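Trestton Institute for Domestic and Workplace Automation
Public information service – frequently asked questions
Revised September 2020

The Institute receives frequent inquiries from households, care providers and small manufacturers who wish to know whether a machine can take over routine chores. The answers on this page reflect the position of the Institute's assessment group. They are general in nature and do not replace advice on a particular site or purchase.

## General questions

### Can a robot do my housework yet?

In part. Machines that perform one chore on a prepared surface are well established, and floor cleaning is the most familiar case. A single machine that can move from room to room, decide what needs doing and carry it out to an ordinary standard is not available for purchase. The Institute does not expect to change this answer at its next revision.

### Why are factories so far ahead of homes?

A factory is arranged to suit the machine. Parts arrive in the same place, facing the same way, under constant lighting. Fixed guards keep people at a distance. Few homes could be lived in on those terms, and a kitchen that was tidy at breakfast may look quite different by noon.

### Does the Institute test machines itself?

Yes. Household tasks are assessed at the Tisamholm test apartment and shop-floor tasks at the Vustport workshop. The current household list contains 107 tasks, of which 22 concern clothing and bed linen. Glenys Horrocks is responsible for the list and accepts written proposals for additions.

## Laundry and soft goods

### Why is laundry considered difficult?

A mug keeps its shape when it is lifted. A shirt does not. Each time a garment is picked up it takes a new form, and the machine must work out afresh where the collar, cuffs and hem have gone. Two parts of the same garment may be touching, or one may be hidden inside the other.

Socks are often assumed to be the easy part of the load. They are small and light, and a simple two-jaw grip will usually hold one. The harder matter is judging what has been picked up and which end is which. A thick, fuzzy sock creases deeply where it is squeezed, and any knitted figure or patch on it may be bent out of its usual outline. Bedding adds to the problem, as plaids and stripes present a great many lines that are not the edges of anything.

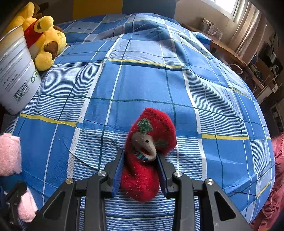
### Can a machine pair socks?

Under controlled conditions, yes. When socks are laid flat and apart on a plain table, current systems match them with reasonable accuracy. Results fall sharply when the socks are taken from a heap or when toys and other clothing are mixed in. The Institute records a pair as complete only when both socks have been found, matched and placed together without help.

### What about folding?

Towels and other rectangular items can be folded by machine, slowly. In our June trials the time limit was 15 minutes per basket, and no system under review finished a mixed basket within it. Fitted sheets have been left off the list for the present – a decision that will be reviewed by Gareth Ashworth and the textiles group.

### Can a robot make a bed?

Not to a standard that the Institute would describe as finished. Pulling a cover toward the pillows is achievable. Squaring the corners and removing objects first are separate tasks, and each is scored on its own.

## Shop-floor chores

### Which workshop tasks are ready for automation?

Moving uniform boxes, loading identical parts and stacking pallets are suitable for many sites. Sweeping of open floor areas is also practical where walkways are kept clear.

### Which tasks are not ready?

Sorting mixed scrap, coiling hoses and cables, emptying bins of varied shape, and returning hand tools to their proper places remain unreliable. Stuart Bunting's report on the Vustport workshop treats these four in detail and is available on request.

### How many attempts does a machine need to learn a chore?

There is no fixed number. One drawer-closing exercise at Vustport used 3,000 recorded attempts and still performed poorly on a drawer of a different depth. Variety in the attempts appears to matter at least as much as quantity.

## Purchasing and safety

### Does the Institute recommend particular products?

No. Inspectors will confirm whether a product has been assessed and will supply the results, including failures.

### What should I ask a supplier?

- Was the demonstration performed without remote control?
- How many attempts were made, and how many succeeded?
- Were the objects and the room chosen by the supplier?
- Who attends when the machine stops partway through a task?

### Who can answer further questions?

Household inquiries should be addressed to Kelly Haslam at the Tisamholm office. Workshop inquiries should be addressed to Graham Clegg at Vustport. Please state the chore concerned and the type of room or work area.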